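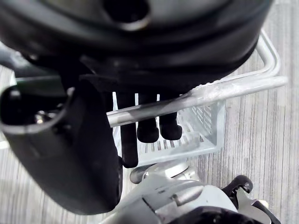 Barnwood told us after its first evaluation that the handle results were more useful than the lifting results, and that it wished the report had put them first. The current report format does.

About Citero

Citero supplies manipulation testing for mobile robots and robot arms that are meant to work in stores, stockrooms and homes. We sell one product, the Kartha task kit, and one service, an evaluation run by our own staff with the same kit. We do not build robots and we do not resell grippers.

The company was set up by engineers from packaging and warehouse controls. Our early work was contract testing of end effectors on flat parts and cartons. Grocery handling came later, when two customers asked for the same test in the same quarter and we had no fixed procedure to offer either of them.

What the Kartha kit contains

The kit is a set of store fixtures and props with a written procedure for each task. The grocery version covers a divided produce stand, plastic shopping baskets with wire handles, and artificial produce. Artificial items keep their shape from one run to the next, so a result from the first day of testing can be compared with one from the last. They do not reproduce bruising or surface moisture. Customers with those requirements should plan a separate test with real goods.

Tasks are grouped as follows:

Basket handling: approach, grasp the handle, lift, carry, set down
Single items: pick from a bin, place in a basket
Soft and tangled items: separate, pick, place
Return: empty a basket and restore the stand

The full procedure set has 425 task variants. Most customers run a subset, selected by payload, reach and gripper type. A basic subset can be completed in 30 working hours, excluding setup.
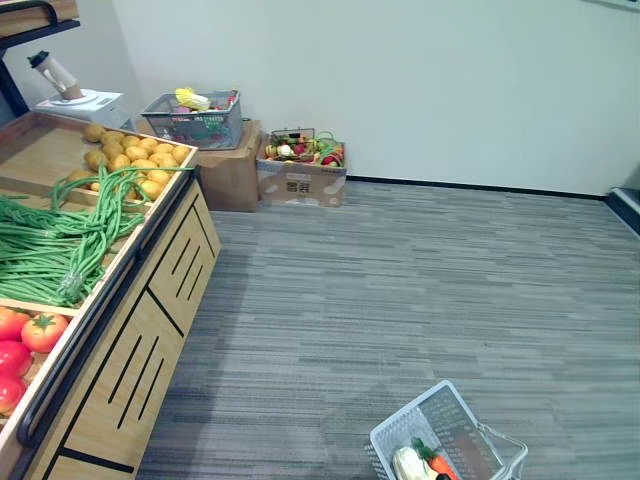
Grocery task area with produce stand, stocked boxes and shopping baskets.

Recording and reports

Wovov is our logging software and is included with both the kit and the service. It stores camera streams, joint positions and gripper commands against a common clock. Each attempt is marked as completed, partly completed or failed, and each failure is assigned a cause from a fixed list. The operator can add a note. Wovov exports to plain files and needs no network connection during a run.

A report lists results by task group, with handle tasks first. Failed attempts are kept in the report along with their recordings. We do not publish rankings or release one customer's results to another.

More than 3,000 attempts have been logged with the present version of the procedures. Earlier attempts used different basket positions and are stored separately.

Evaluation service

The service can be run at our site or at the customer's. For on-site work we need a clear floor area, standard wall power and one person familiar with the robot's emergency stop. Carpet and hard floor are both acceptable, but the floor type is recorded and should not change during a test. Wheeled robots in particular give different docking results on the two surfaces.

Draft reports are sent within 30 days of the last run. Customers may request a repeat of any task group before the report is final.

Kits ordered from August onward ship with the revised handle procedure. Existing owners can request the document at no charge.

Page last revised 7/19/21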